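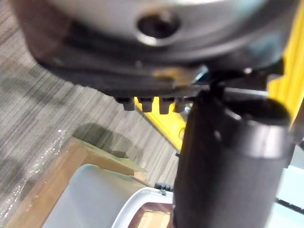 Lenbridge unit, Pudton – floor and walkway check, August
Start 7:40 am

Carpet, grey striped – OK. Vacuum again before the next check.
Carpet edges at door – lifting a bit on the hinge side. Tape for now, needs glue. Ask Rajan Flooring for a price.
Walkway clear – OK. Keep it 40 in wide, no boxes.
Yellow framing – OK to leave. Check nobody trips on the low parts, wipe down wkly.
Extension cords – FAIL. One run across the walkway, no cover. Moved. Order a cord cover.
Extinguisher, tag 191 – OK, pin in, gauge in green.
Exit sign – OK
Storage shelf, limit 600 lb – label peeling, reprint.
Space heater – unplugged, put away. Not to be used on carpet, see Wamia building rules.
First aid box – low on bandaids, no burn gel. Restock
Door closer – slams. Adjust, recheck same day.

Redo: cords, carpet edge, shelf lable. Everything else passed.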